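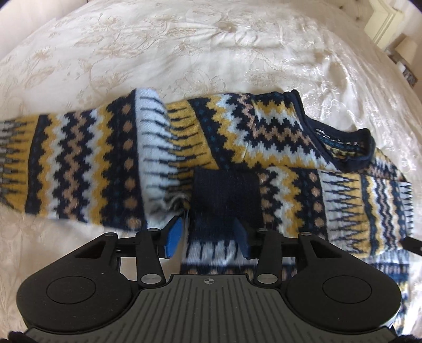
Knitted sweater on a floral bedspread.

Cisent Home Iron Test: Review
By Jolanta Nowakowski
Sunday, January 2, 2022

The Cisent Home Iron Test is a finger-prick kit for ferritin, the protein that shows how much iron your body has stored. You collect a small amount of blood at home and mail it to a lab, and the result comes back through a website. I paid $45 for mine, with return postage included. I bought it in November after my doctor's office in Arroyo told me the next open slot for a routine blood draw was several weeks out.

I have had low iron before and I have used one other mail-in kit, from Uleven, so I had something to compare it with.

What comes in the kit

The box is small enough to go through a mail slot. It holds a collection tube with a purple cap, two lancets, two alcohol wipes, a gauze pad, bandages, a label for the tube, a plastic sleeve, and a prepaid return envelope. The instructions are one folded sheet, printed on both sides. The type is small but the steps are in the right order and the drawings match the parts.

Two lancets is tight. The Uleven kit had four. I needed both of mine, and if the second one had failed I would have had to ask for a replacement.

Collecting the sample

You register the kit online first, using the number on the label. That took a few minutes. The site asks for your date of birth, any iron supplements you take, and whether you have been sick lately. There is a box for notes with a limit of 1,000 characters.

The sheet says to drink water beforehand and wash your hands in warm water. Do both. My first try was in the morning before I had eaten or drunk much, and I got three or four drops before it stopped. I waited until after lunch, used the other hand, kept my arm hanging down, and filled the tube to the line with no trouble.

The lancet is the push-down kind that clicks once and retracts. It stings. The side of the ring finger was sore until the next day, mostly when typing.

The fill line on the tube is hard to read once there is blood in it, and the tube does not stand up by itself. The Uleven kit had a little cardboard stand you could punch out of the lid. I ended up putting the Cisent tube in an egg cup.

Mailing and results

I dropped the envelope off on a Monday before the last pickup. The samples go to Konau, the lab that does the testing, and I got an email when it was received. The results were posted 2 days after that. My ferritin was 41, inside the range printed on the report but toward the low end.

The report is a single page. It shows the number, the lab's range, and a short paragraph on what ferritin does. You can download it as a PDF. I sent it to my doctor, who accepted it for my file but said she would still want a regular draw with a full blood count before changing anything. Ferritin can read high if you have an infection or inflammation, so one number does not settle much. The report mentions this, in the last line.

Customer service

I wrote to ask whether I should have stopped my supplement before the test, as the sheet does not say. A reply came the next afternoon. It told me to follow my doctor's advice and to write down the supplement and the time I took it. I would have liked that on the sheet. 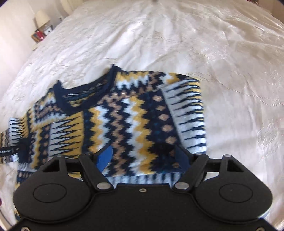
Cayetano Carrasco wrote: I had a different experience with the same kit. My first sample was rejected because it had clotted, and the email did not explain what I had done wrong. They sent a second kit free, but the whole thing took three weeks. Did you do anything special with the tube?

I turned it upside down and back ten times after closing the cap, slowly, as step nine says. Step nine is on the back of the sheet, under the fold, and easy to miss. The tube has a coating inside that keeps the blood from clotting, and it has to be mixed in right away. If you fill slowly, cap it and tip it once or twice partway through. Konau's rejection email ought to say that.

Good: price, quick results, clear report.
Not so good: only two lancets, no tube stand, nothing about supplements in the instructions.

I would buy it again for a check between doctor visits. If you have trouble getting blood from a finger, the Uleven kit is easier to use.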